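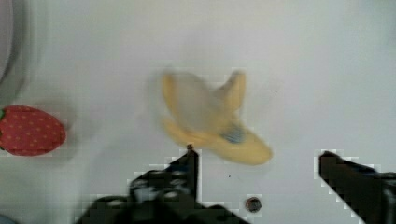
What is the best way to clean and store play food and the dishes that go with it?

Wipe hard plastic pieces with warm water and a drop of dish soap, let them dry completely, and keep the food in one shallow bin and the dishes in another. Soft toys get washed separately.

Gradia Home Help > Kids' Rooms > Toys and Storage
Viewed 394 times, 3 replies

Full question

We have a play kitchen set that has grown over a couple of years. It started as fruit and has picked up plates, bowls and cups, some of it from a yard sale in Gullstead. Everything lives in one deep tote. To get to a strawberry you have to dump the whole thing out. Some of the fruit is sticky and I don't know if I can put it in the dishwasher. A few pieces have stickers on them that I would like to keep. There are also soft toys in the same tote and I don't know how to treat those. I have one Oprea shelf unit, the low kind, with room for 2 bins per level.

Posted in May, edited once

Reply 1 (marked helpful, 90 votes)

I would skip the dishwasher for the fruit. Hollow pieces take in water through the seam and it stays in there. If you squeeze one and water comes out, stand it seam down on a towel overnight.

For the sticky ones, use a damp cloth with dish soap, then a second cloth with plain water. Go around a sticker, not over it. Baking soda on an old toothbrush gets marker off most hard plastic, but test it on the bottom first.

Lay everything out on a table before you put any of it back. Stack the flat plates, nest the bowls, put cups inside bowls. You will see pretty fast what is missing and what you have too much of. Large platters don't fit in most bins, so stand those on edge behind the bin.
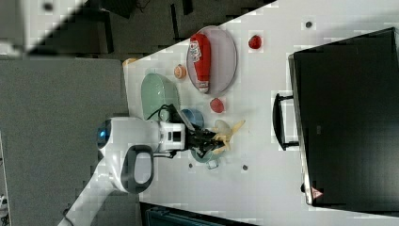
Play food and dishes laid out on a white table, with the ketchup bottle on the large platter.

If you have any real food containers mixed in with the toys, empty them and rinse them well. Ketchup dries under the cap. Take the cap off and soak it by itself.

Reply 2

just get a bigger bin

Comment on Reply 2: They said the deep bin is the problem.

Comment on Reply 2: ok then two bins

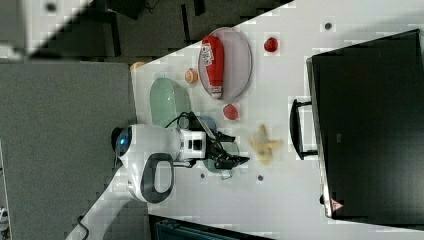
Reply 3: Sort by how it gets played with

Ours is a similar size and I gave up on sorting by type. We use the Isen trays, the low ones, part 3171. One tray is a "meal": a plate, a bowl, a cup and whatever fruit goes with it. The tray goes straight to the table and comes straight back. The rest of the dishes stay stacked on the shelf.

Small fruit like strawberries goes in a zip pouch or it ends up under the couch.

Soft toys should come out of the kitchen tote altogether. Check the tag. If it says surface wash only, use a barely damp cloth and brush the pile back up once it dries. If the tag is gone I treat it as surface wash. Arms and legs with creases hold crumbs, so open the folds and vacuum with the small nozzle first.

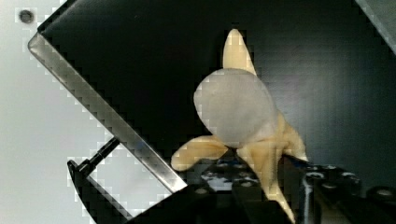 Soft toy with a gray body and tan limbs.

Don't put one back in a closed bin until the stuffing is dry too. Press the thickest part with a paper towel to check.

Related: Cleaning bath toys. Labels for kids who can't read yet.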